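Thursday, evening

I wanted to write only one thing today, how I got my scheduled posts back, but the day had other parts also, so I put everything.

In the morning the app asked me to log in again on the phone. I did it without thinking, with the coffee in the other hand. When I opened the scheduler there was nothing in it. The calendar for March was white. I had 18 posts prepared there, with captions, with tags, with the alternative text which I write myself because I promised to Octavio Iturra that I will not be lazy with it. I closed the app, opened it, closed it. Then I sat on the bed for a while and was angry at the telephone.

The work account is for Ellwood, and my own small account is on the same phone. I have always been a little afraid to mix them, and I think this is what happened. After the login the app showed the Ellwood name on top, but the planner below still belonged to my own account, where I never schedule anything. Switching the account from the profile picture did not help. It changed the name and left the planner as it was.

I wrote to Octavio at 10 and he answered very calmly, as he always does. He said to look from the computer before touching anything more on the phone. This was good advice. On the computer all 18 were in their places.
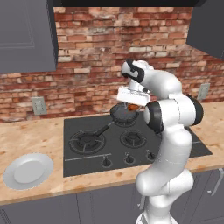
What I did, so I remember next time

First I exported the list from the computer, only the text and the hours, and saved it in the folder Braka. Then on the phone I logged out from both accounts, the Ellwood one and mine. I cleared the cache in the phone settings (Storage, then Clear cache, and not Clear data, because that one removes the drafts which are saved only on the device). Then I logged in to Ellwood first, waited until the planner was loaded, and added my own account after. The order is important, I believe. I tried it once the other way and the calendar was white again.

The drafts are another story. Scheduled posts live on the server, but drafts live in the phone, and I had 30 of them before. After all of this I still have 30. I went through them slowly in the afternoon and deleted the ones I will never use, mostly old stories for Norðdahl with the wrong logo color. To delete you must press Manage, then choose them, then Discard, and it asks you one more time. I like that it asks.

One caption I had to write again completely. It was for Vokov, and I found a sentence in it which sounded rude, though I did not mean it. In my language it is polite to say "you must see this". In English I now write "take a look" – shorter and more friendly.

The post from yesterday has 123 likes, more than I expected for a text about opening hours. Two people asked a question in the comments and I answered both before lunch.

Tomorrow: ask Octavio if we can have a second phone only for work. Change the password of the Ellwood account and write it in the correct place this time. Buy a longer charging cable, the one by the bed does not reach.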